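Gralora Shared Workrooms – Progress Report to the Warraich Fund
Reporting period: February to May 14, 2020

1. Purpose of the grant

The grant covers the refit of the shared workroom at Greltach and the introduction of a clearing routine for the tables. The room is used by several groups in turn. Before the refit, items left by one group were passed on to the next, and time was lost at the start of each booking. The grant pays for furniture, storage and the staff hours needed to set up and check the routine.

2. Furniture

All 7 tables have been delivered and placed. They are rectangular, with a light wood surface and rounded corners. Each has a round cable grommet set into the top so that power leads do not have to run over the edge. Two tables were moved after the first month to bring them closer to the wall sockets. The old tables have been removed from the building.

Spending on furniture to date is $2,973, including delivery. One invoice, for replacement table feet, is outstanding and will fall in the next period.

3. Clearing routine

The routine is short. At the end of a booking, everything on the table is sorted into one of three groups: waste and recycling, supplies that go back to storage, and food or drink. Most tables need little work. Typical leftovers are a drink can, a small carton and a hank of cord, and these three items go to three different places. Cord is the slowest to deal with, as loose strands have to be tucked back under the binding before the hank is shelved.

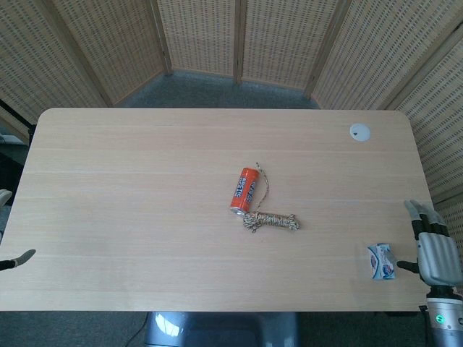 4. Results

The tables were checked after 103 bookings. On 55 of these checks the table was fully clear. The remainder had at least one item left on it, in most cases a drink container. Cord and string were second. No damage to the table surfaces has been recorded.

The labels on the storage shelves were found to be too small and were reprinted. The Gustix booking sheet now has a line for the group to confirm that the table has been cleared – this was added late in the period and its effect cannot yet be judged.

5. Open items

– Second recycling bin, to stand by the door. Ordered, not yet delivered.
– Shallow trays for cord and small supplies. Two sizes are being compared.
– Invoice for table feet, as noted in section 2.
– Checks to continue at the same rate until the end of the grant. No change to the budget is requested.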